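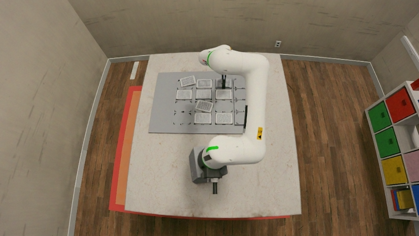 February, open day notes, written up while I still remember who asked what. We ran the tile placement sim on the big screen from 10 until the coffee ran out, and it held up better than I'd feared! Most of the questions were about the grid: people wanted to know what happens when a tile isn't lined up with its brackets, like the top left one sitting crooked and partly above its mark. Fair question -- our tolerance check is still pretty crude, and I said so. Finbarr Hanrahan from Gallagher stayed for ages and wanted cycle times (I gave him the batch figure, 1,136 simulated runs, and promised him the log). Two folks from Prullow asked if we could do 40 slots. Maybe, with a bigger board.

After lunch Aurelia took over and talked about the clear parts, which went down really well. She's much better than me at explaining why shiny stuff is a pain for depth sensing. 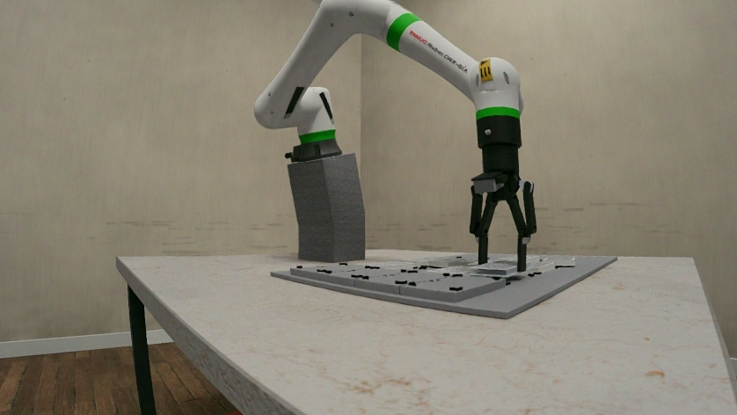

CRX-5iA with the gripper down at the clear pieces, Aurelia's half of the demo.

To do: send Finbarr the log, ask Cunex if they want their visit moved to 4 pm, and turn the screen brightness up next time (the back row was squinting).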